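Search this site Enter keyword Go

Packing cell at Plakley: where things stand after the first season

The robot arms on the small-parts line at Plakley have now been running since July. Several people at the other sites have asked what has changed on the floor, so the line team put together these notes.

There are 4 arms, supplied by Jeltik and set up with help from Annamalai. Each one picks parts from a lined tray and sets them into a carton. On a normal shift an arm handles 1,000 parts, mostly clips and spacers. The line carries 274 part numbers, and the arms are cleared for 30 of them so far. Everything else is still packed by hand.

Each arm has a small camera at the wrist. When a pick fails, the arm stops and the picture from that camera comes up on the screen at the end of the line. The operator looks at it and chooses retry, skip or call. Most of the questions we get are about this part of the job, and new operators spend their first mornings on it. Many of the pictures show very little, and it takes practice to know what to do with them.

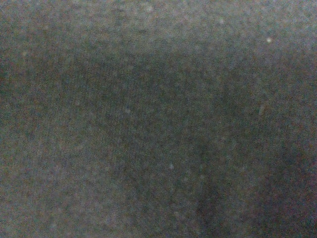 Wrist camera view at close range, with a few pale specks on a dark gray surface.

With a view like this one the operator is asked to walk over and look before pressing anything. Small specks can be lint or dust, and shadows make a dark surface hard to judge on a screen. Early on, people tended to press retry two or three times first, and the stops got longer.

The job itself is different. Packers used to stand at one bench for the whole shift. Now one person looks after two arms, fills trays and answers the screen, and rotates to the hand benches after the break. Wrist and shoulder complaints are down. Complaints about walking are up – the trays are stored too far from the cell, and a rack closer in has been approved. Some packers have said the screen work is dull and would like shorter turns at it. The rotation is being redrawn with that in mind.

No positions were cut when the arms came in. Two packers moved to incoming inspection at their own request, and those openings were filled.

The Modari building is next in line for a cell of the same type. Operators there who want to spend a shift at Plakley beforehand can put their names on the sheet by the time clock.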